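Visit report: two days of hand-held grippers, and what I would put in the budget

Posted Monday, May 23, 2022

I went to the Prallard open day because our group has money to spend before the end of the fiscal year and a sales rep at Gomolham has been emailing me every week. The pitch is simple. You skip the robot arm for now, buy a set of hand-held grippers with a camera on each one, send people off to do chores with them, and collect the data you will need once you can afford an arm. It sounds cheap. I have bought enough lab equipment to be suspicious of anything that sounds cheap.

Parking was free and the coffee ran out by ten. The main hall had the usual rows of tables, and the Gomolham table was next to the door where the draft came in. Khải Diệp was running it. He answered questions faster than the brochure did and admitted to a couple of things the brochure leaves out, so I stayed longer than I planned.

First, the price. The single unit price on the handout covers the gripper and nothing else. No camera mount, no spare finger pads, no case, no software seat. When I asked for a price with all of those in, he had to go and find somebody. The number he came back with was 80 percent higher. He was polite about it. I wrote it down twice.

Second, wear. The finger pads are the part that touches everything, and they are sold in packs. How long does a pack last? "Depends what you pick up." Fair enough, but I can't put that on a purchase request. The Fodor people two tables over sell a compatible pad for less, and they couldn't give me a figure either. Khải Diệp said he would not void a warranty over third-party pads. I asked for that in writing and am still waiting.

In the afternoon they let small groups go to one of the apartments where the collecting is done. I had expected a mock kitchen with tape on the floor. It was a regular place with somebody's bed in it, and the task sheet for that room was cloth handling: pick up, spread, fold, put away.

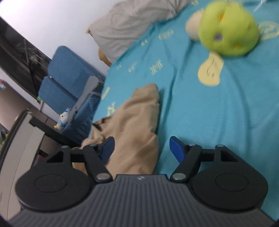

Cloth handling in the bedroom, gripper open next to the beige cloth.

I was glad to see cloth on the list, as it is the thing vendors usually avoid. A crumpled cloth on top of a bedsheet is a hard problem, and it is also what our partners at Sunari keep asking us about. Still, picking a good task doesn't make the tool a good buy. My questions at that point were all about hours. How many takes does one person do before their wrist gets tired? Who throws out the bad ones? Who pays for that time?

Khải Mai, who schedules the collecting, was the most useful person I talked to all day. She told me that 35 minutes is the longest session she will book without a break, and that she rejects about 20 percent of what comes in. The rejects still have to be watched by a person. That labor is nowhere in the Gomolham cost sheet. She also said the setup at each new home eats up the first part of every visit, and that a group planning to work in several homes should budget for travel and for somebody to deal with permissions. None of this is exotic. It is just missing from the spreadsheet they hand you at the door.

I got to hold a unit for a few minutes. The grip was fine for my hand. A shorter colleague from another school found it too much of a stretch, and when she asked about a smaller version she was told to expect one in September. I would not plan around that. We were promised a September delivery from a different vendor once and the crate showed up after the grant had closed.

The talk at the end of the day was weak. The speaker showed a chart of cost per recorded take, with a nice line going down and to the right. I asked what was included. Hardware only, spread over the whole life of the unit, with no repairs. There was a slide boasting of 732 takes from one pilot, and when a man in the back row asked how many were usable the speaker said she would get back to him. Then we had sandwiches.

Day two was mostly Fodor, and I'll keep it short. Their unit looks better made in the brochure, but they had only one at the table and it wasn't to be handled. The rep wanted to talk about leasing. Leasing may suit a group with a steady income, but ours comes in lumps, and I don't want a monthly bill running through a dry spell. They also charge for shipping both ways on repairs, which I only found on the back of the form.

So, for our own request, I am suggesting the following to the rest of the group:

Buy one pair from Gomolham, with the full kit priced as a single line. No bulk order this year, whatever discount they dangle.

Put the reviewing hours in as a real cost, at Khải Mai's reject rate, until we have our own.

Add a spare pad line and mark it as a guess.

Start with cloth. If we can't get decent takes of a towel in a bedroom, I see no point in paying for the kitchen package.

Leave the arm out entirely for now. I know some of you want it in. Bring me a quote that includes installation and we can argue over it.

The rep has emailed again since I got home, offering to hold the open day price through the end of the month. I have replied asking for the pad warranty letter. The handouts and my notes are in the blue folder by the printer, and the expense form for the hotel is still waiting for a signature.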